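Method note: placement policy trained in simulation with two views

The Plaster group has finished the first full round of training for the plate-handling task, and the results are now on the Prisis project pages. Nafula Shirima ran the training; Bakari Mbwambo built the simulated bench and wrote the scoring script.

The task is to move a microplate from one nest to another without knocking the locating pins. Each training run was generated entirely in simulation. The policy is given two camera streams, an overview of the bench and a wide-angle view from the gripper, together with the joint positions of the arm. It has no access to the true pose of the plate.
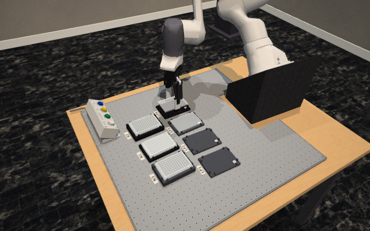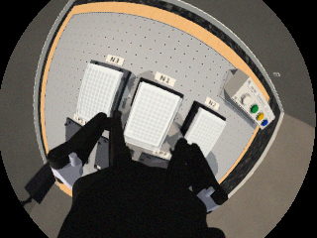 The training set holds 2,000 simulated transfers. For each of them the start pose of the arm, the lighting and the small offsets of the nests were drawn afresh. A transfer counts as a success only if the plate ends flat in its nest and the fingers have opened clear of it. A plate left resting on a pin is scored as a failure, even if it would pass by eye from the overview.

Testing used 300 further transfers with nest offsets that had not appeared in training. Of these, 30 failed. Most of the failures came at release, when the plate was let go slightly high and settled at a tilt. Grasping gave little trouble. With the overview stream removed, the arm still found the plate but often approached the wrong nest. With the gripper stream removed, it chose the right nest and placed the plate badly. Both streams have been kept.

Lens distortion in the gripper view was left uncorrected. Shirima tried a flattened version early on and found that it cost resolution near the fingers for no gain in the score.

The Grorau method, which plans from an estimated plate pose, was run on the same test set for comparison. It was slower at every stage and more sensitive to shadow between neighbouring plates. Mbwambo is now adding a contact term to the release step, and the full test set will be run again with that change. Transfer to a physical bench is planned for September. Requests for the scoring script should go to him.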